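The Register of Boundaries

A story

The Office of Boundaries in Vadstead occupied the second floor of the old customs building, above a shop that sold Plillorik tonic and other remedies for the stomach. The Office had been established in 1783, in the same year as the treaty it was meant to serve, and it had been asked on several occasions since then to justify its continued existence. It had done so each time in writing.

Rigoberto Zapata entered its service in September. He was assigned a desk, a lamp, and a copy of the Rules of Procedure, and was instructed to read the last of these before touching anything else. He read it in an afternoon. The Rules provided for the receipt of petitions, the drawing of maps, the hearing of objections, and the correction of errors. The section on the correction of errors was the shortest.

His superior was Aníbal Villanueva, Senior Registrar, who had held the post under four ministers and had outlasted them without apparent effort. Mr. Villanueva spoke to new employees in the manner in which he wrote to the public.

"You will find," he said on the first morning, "that most people who write to this Office wish to be told where they live. We are not always able to tell them."

The work was steady. Farmers wrote about fences. A school wrote about a ditch. A widow in the hill country wrote every month about a pear tree, and every month she was informed that her letter had been placed in the file. Zapata copied out the replies and carried them down to the post room, past the long tables where parcels for both sides of the river were kept until the evening.

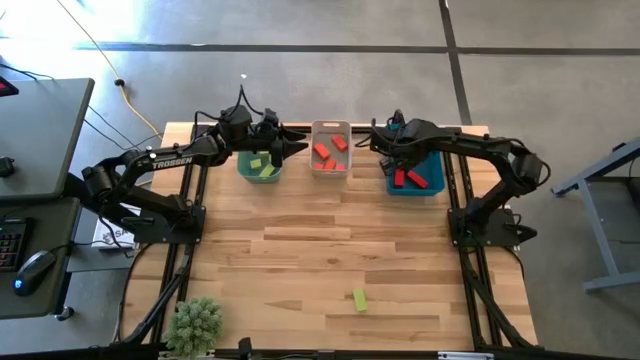
A wooden worktable, with plastic bins along the back edge.

In his third week he was given the matter of Salazar.

Salazar was a village on the river below Ustosano. It had 111 residents, a chapel, and a ferry landing, and according to the Register it belonged to Ustosano. According to the map it belonged to Vadstead. The Register and the map had been prepared by the same hand and sealed on the same day, and each declared itself to be authoritative in the event of a conflict with the other.

The file ran to 138 folders. Zapata requested them from the archive and was advised that he might have three at a time. He read them in order. He read the complaint of a ferryman who had been taxed by both towns, and the later complaint of his son, who had been taxed by neither and wished to know whom he should vote for. He read the report of a surveyor who had walked the whole of the line in winter and lost it in the snow. He read the minutes of a joint meeting held to settle the question, at which the two delegations had been unable to agree on which bank of the river to sit.

In the last folder he found a single sheet in Mr. Villanueva's handwriting, much younger and less even than it had since become. It was a draft decision. It found for Ustosano, on clear grounds, in less than a page. It was unsigned.

Zapata considered the matter overnight and in the morning placed the sheet on the Senior Registrar's desk.

"Yes," said Mr. Villanueva, after some time. "I wrote that in my first year."

"It appears to be correct, sir."

"It is correct. I took it to the village before submitting it. The Rules permit an officer to visit the land in question — section nine, if you wish to consult it." He squared the sheet against the edge of the blotter. "I was received in the chapel. I read the decision aloud. When I had finished, an old man asked me what would be different the next day, and I told him that the bridge tolls would be lower and the school inspector would come from the other direction. He thanked me. Then he asked whether the people buried on the hill would be moved."

"Would they have been?"

"Certainly not. But they had been buried as citizens of Vadstead, by people who believed it. He wanted to know what they would be afterward. I looked for the provision on the train home."

There was no such provision. Zapata had read the Rules closely and did not need to look.

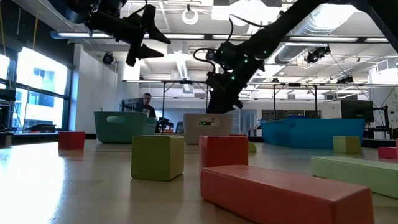

Mr. Villanueva returned the sheet to its folder and tied the ribbon. He stated that the matter was now assigned to Mr. Zapata, that a decision of this Office required only one signature, and that he would not interfere with the judgment of a colleague. He then asked for the month's letter about the pear tree.

Zapata took the early train to Ustosano and went on to Salazar by the ferry, which was operated by a woman who did not ask him for a fare. He had the draft in his coat. He climbed the hill behind the chapel and read the stones, many of which gave a name and a trade and nothing further. One gave the name of the village. None of them mentioned a town.

He remained there until the chapel bell rang at noon. A boy bringing goats down the path asked him whether he was lost.

"I am from the Office of Boundaries," said Zapata.

The boy thought about this and pointed out the way to the landing.

The file on Salazar now contains 139 folders. The last of them holds a proposed amendment to the Rules of Procedure, in two paragraphs, concerning the status of the dead. It bears the signatures of R. Zapata and A. Villanueva, and it has been marked for discussion at the next joint meeting, on a date and a bank of the river to be agreed.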